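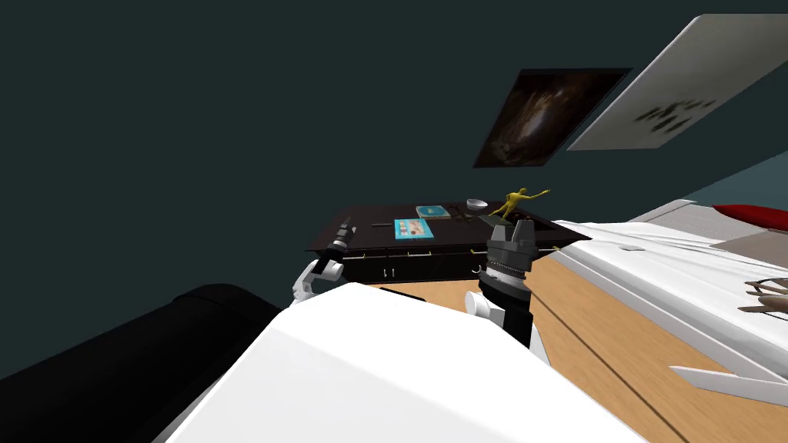
To: Leckie Watershed Discussion List
Subject: RE: Buffer planting requirements, Vitine Creek

List members,

The district office has received several inquiries regarding the message quoted at the end of this post. The following applies to all parcels adjoining Vitine Creek between the Nallitz bridge and the county line.

A planting plan is required when a property owner proposes to remove vegetation within the buffer. The plan must identify the species to be removed, the species to be planted and the method of erosion control. Routine mowing of an existing lawn does not require a plan – provided the mowed area is not enlarged.

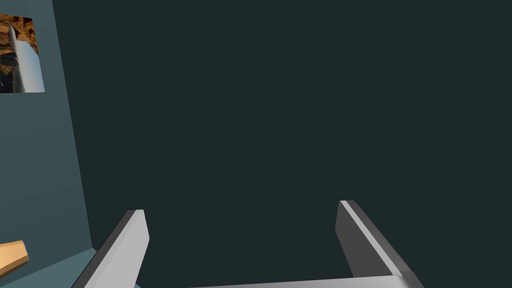

Plans are reviewed in the order received. Where a plan is incomplete, the applicant will be notified in writing and given 15 days to supply the missing items. Disturbed areas larger than 3,423 square feet also require a runoff worksheet, available at the front counter.

Owners who completed plantings under the Trosora grant are not required to submit a new plan unless the planted area is to be altered. Replacement of dead stock with the same species is considered maintenance.

Comments on the draft rule will be accepted until 4:30 p.m. on the last business day of December.

District Permit Desk 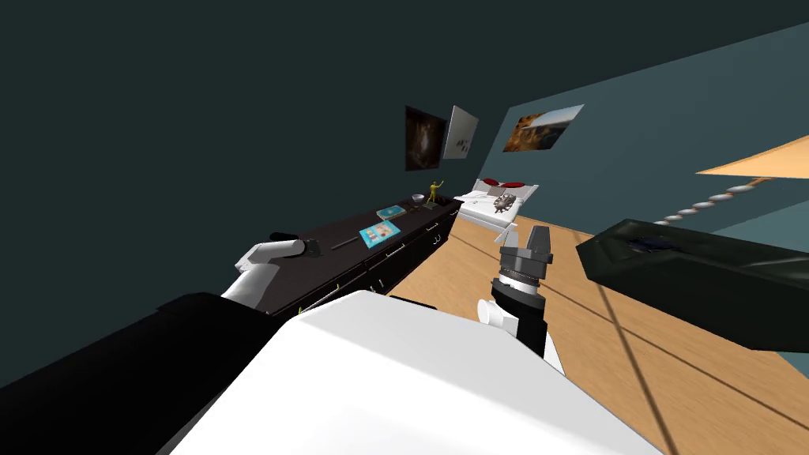 Kevin Kavanagh wrote:
> The draft rule says a plan is needed for "any removal" in the buffer. We have 1,187 feet of frontage and lose three or four willows in a bad winter. Does clearing a fallen tree count as removal? I would also like to know whether the work done under the grant has to be submitted all over again.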